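Progress report, small bins and surfaces, Plesta shared workrooms
February 11, 2023
To: Delia Nistor
From: Traian Hodoroagă
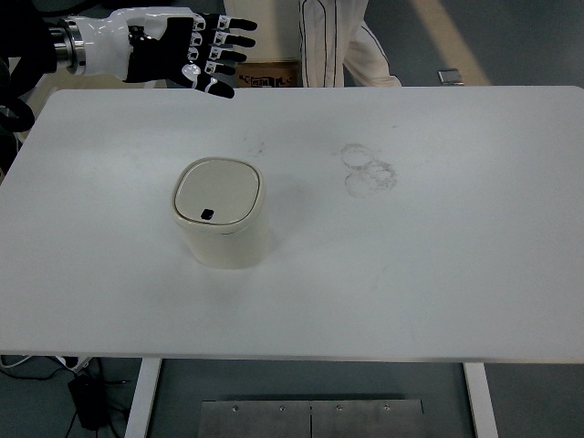
Why buy tabletop bins when every room already has a floor bin?

People sitting in the middle of a long table don't get up for a tea bag or a torn label. They leave it next to their cup until the end of the session, and then it gets swept on the floor or left for the next group. A small bin with a lid within arm's reach catches most of that. The floor bins stay where they are for boxes, lunch stuff and anything bulky.

Sorry this is short in places, writing it between two deliveries. Budget sheet comes separately from Mwajuma.

Where we are

Bins. Picked the Skodell small lidded one in the cream color. We tried the Cozma as well, the taller one, and it tipped when somebody pulled a bag out one-handed. Also the Cozma lid lifts right off and ends up on a chair. Skodell has a square base with rounded corners and sits steady. First batch is 40, all delivered, unpacked and given out to the rooms. Second batch of 26 is on order, was promised for end of January, now they say early March. I have asked for a date in writing.

Liners. Wrong size came the first time. Too wide, bunched up under the lid so it wouldn't close flat. Sent back, credit note recieved. The replacement ones fit but are thin. Fine for paper and tea bags, not fine for anything sharp from the craft groups. Lieven is asking the supplier for a thicker roll in the same size. Until then craft groups double up.

Tables. The white tops are the real problem and I want to be straight about it because it was only one line in the application. Cup rings, gray smears, scuffs. They look dirty even after a wipe and the groups complain to us, not to whoever used the room before. Ionuț did a trial in the upstairs room with three things:

Plain warm water and dish soap. Gets the fresh marks, leaves the old rings.

Stiklow cream cleaner on a damp cloth, left a minute, then rinsed. Took off most of the old rings. Has to be rinsed well or it dries to a haze and you do it all again.

White eraser sponge. Took off everything he tried it on, but there is a slightly shiny patch where he rubbed hard. Not using it on the big tables. OK for the edges.

So Stiklow it is, once every two weeks, and soap and water at the end of each day. Scuffs that are real scratches won't come out with any of this. We would rather live with those than replace the tops.

Coasters. Not in the original plan. Mwajuma put a stack of cork ones in two rooms to see if people would use them. In one room yes, in the other they were used to prop the window. Still worth doing, they cost next to nothing. Would like to move a bit of the leftover liner money into this if you agree — see the end.

Emptying

This was a mess in the first weeks. Everyone assumed the evening cleaners would do the small bins with the floor bins. Their contract says floor bins only. So the little ones filled up, lids pushed up by the rubbish, and two rooms started to smell. Banana skins mainly.

What we do now: last group out of the room empties the small bin into the floor bin, puts in a new liner, wipes the lid. Roll of liners is kept in the cupboard by the sink. There's a card on the inside of the cupboard door. Works well upstairs. Works less well downstairs where the last group changes from day to day and half of them never got told. Lieven is adding it to the booking email.

I also asked the cleaning firm what they would charge to include the small bins. Waiting for the quote. My guess is it will be more than it's worth but we should know the number.

Where to put them

Started with the bin dead center on every table. People moved it straight away, it blocks the view across and gets in the way of laptops and paper. Now it goes off to one side, a bit back from the edge, and we let the group shift it. Only firm rule is not right at the corner, they get knocked off by coats and bags.

At the end it goes back on the table after the wipe down, never before, otherwise you get a clean table with a square of crumbs where the bin was.

What people say

We left a comment sheet in each room and got 101 comments back by the end of January. Most were about the heating. Of the ones on the bins and tables, the general feeling is good: less rubbish on the floor, easier to tidy up at the end. Complaints were the smell (see above), that the cream shows fingerprints, and one long one asking for separate recycling on the table. I don't think we can do two bins per table, not enough space. Could do one paper tray per room instead. Cheap. Ionuț is looking for something that fits on the window ledge.

The fingerprints do come off with a damp cloth, it is just one more thing to wipe.

Problems and delays

Second batch late, as above. Downstairs rooms are sharing bins until then, which means carrying them between rooms and they don't always come back.

Storage. The spare liners and cleaner take up the whole bottom shelf and the art group has lost their space for paint. I promised them it was temporary. Need a shelf put up, have the brackets, need somebody with a drill.

Ionuț was out for a good part of January so the surface trial finished late and was only done on one room. I would like to repeat it downstairs before we write the cleaning instructions up properly. Those tables are older and may not react the same.

Next

Chase Skodell for the delivery date
Thicker liners, Lieven
Repeat Stiklow test downstairs, Ionuț
Booking email text, Lieven, draft is with Mwajuma to check
Shelf
Cleaning firm quote
Coasters for the other rooms if approved

The plan is to have every room on the same set up by April and to send you the final report after that. If the second batch slips again I would buy the missing ones from a local shop and cancel the rest of the order. They might not match but I don't think anyone minds.

What we need from you

Two things. First, OK to move the liner underspend to coasters and a paper tray per room. It stays inside the same budget line so I hope just an email will do. Second, can the final report be a few weeks later than the date in the agreement — the late delivery has pushed everthing back and I'd like to have some real use of the downstairs rooms to report on.

Receipts are scanned, Mwajuma has them. Call me if anything is unclear, mornings are better.

Traian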